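In Praise of the Slow Train

I rode the night train from Natgate to Trindine last December, 172 miles in a little under six hours, and I have been pestering my friends about it ever since. You could drive it in half the time. I know! I've done that drive more often than I care to remember, and all I could tell you about it is where the gas is cheap.

The train stops everywhere. It stops at Lamrani, population 1,934, where the platform lights come on one by one and the bakery next to the station is already working. People get on with skis, with cakes, with sleeping kids over their shoulders. Somebody always wants to talk, and somebody always has too many oranges.

Every few years we hear that the line loses money – and it does, the same way a library or a sidewalk does. I'd happily pay more for my ticket if it kept the little stations open.
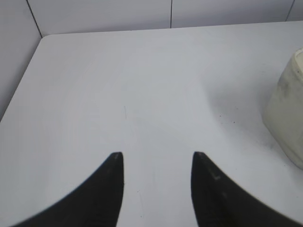

What I'd love most is a second train each day, leaving in the morning, so that people in the small towns could see a doctor in Trindine and be home for supper. More than 4,000 of us have signed the petition so far. Go ride it once before you make up your mind, and get a window seat on the river side if you can.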